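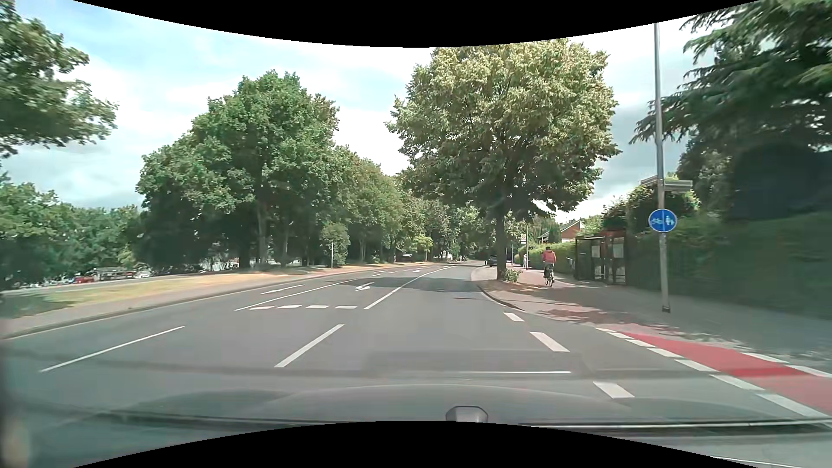 Prummont shared workshop releases plans for Pledemance 2, a self-built road perception unit

TRUKOW, April – Members of the Prummont shared workshop have released build plans, wiring diagrams and software settings for Pledemance 2, a perception unit for passenger cars assembled entirely on the workshop's own benches. The unit reads the road ahead and writes a time-stamped log of lane markings, signs, signals and road users. It has no connection to steering, throttle or brakes.

Pledemance 2 consists of a forward camera, a compute board in a folded aluminum housing and a fused 12-volt supply. Software is Kwofie, the open pipeline the workshop maintains for its indoor cart robots. For road use the lane module was rewritten and a separate module was added for roundabouts, where the first version lost track of the entry lane as soon as the markings curved.

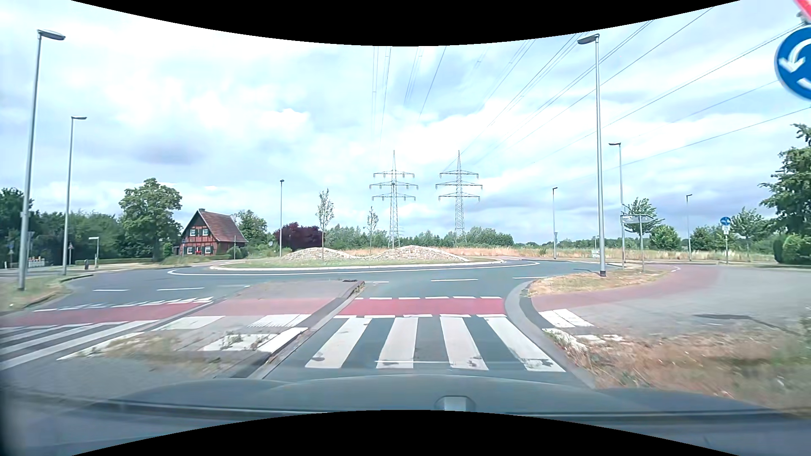
Roundabout entry with zebra crossing and red cycle crossing ahead of the central island.

The training set holds 3690 hand-labeled stills. Labeling was done by members in evening sessions at the workshop, using a fixed list of classes. Cycle crossings are a class of their own, separate from pedestrian crossings. Worn paint is labeled as paint if a person can still follow the line; otherwise the label is left out and the lane is marked as unconfirmed.

Tree shade remains the main source of false lane edges. Kwofie now compares each candidate edge over 4 consecutive readings before it is logged. This adds a small delay to the record, acceptable for a unit that does not control the vehicle. 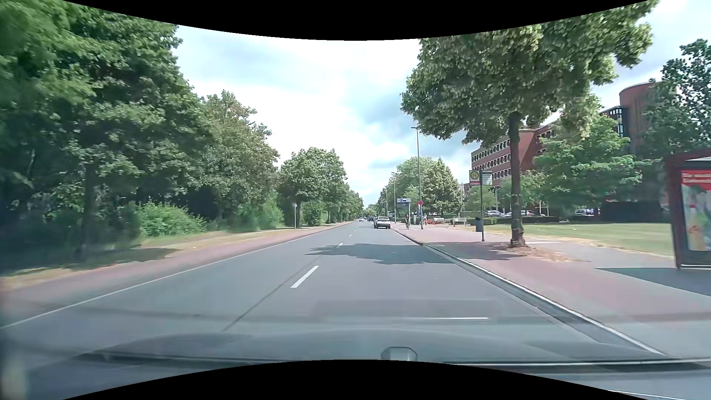 Straight road with tree shadow across the right lane; bus stop and cycle traffic on the right-hand side.

The housing is cut from one sheet and bent on the workshop brake. The camera bracket is printed in two parts, joined with M3 screws, and can be removed without disturbing the angle setting. Builders with the earlier bracket should reprint the lower half, as the hole spacing has changed. Total build cost at the workshop was 135 euros, excluding the compute board.

Signal reading is included as a test feature. The log stores the state of each signal head separately and does not decide which one applies to the vehicle's lane. Brake lights are stored under a different class, and the two can be filtered independently in the viewer. 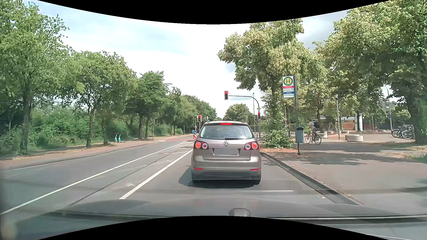

Red signals at a junction, with a silver-beige Volkswagen stopped in the lane ahead, brake lights on.

Plans and settings are available on request from the workshop desk in Trukow. The labeled stills are not part of the release. An open bench session for builders takes place on Sunday; bring your own compute board and a USB keyboard.

About Prummont
Prummont is a member-run shared workshop in Trukow with metal, electronics and 3D printing areas.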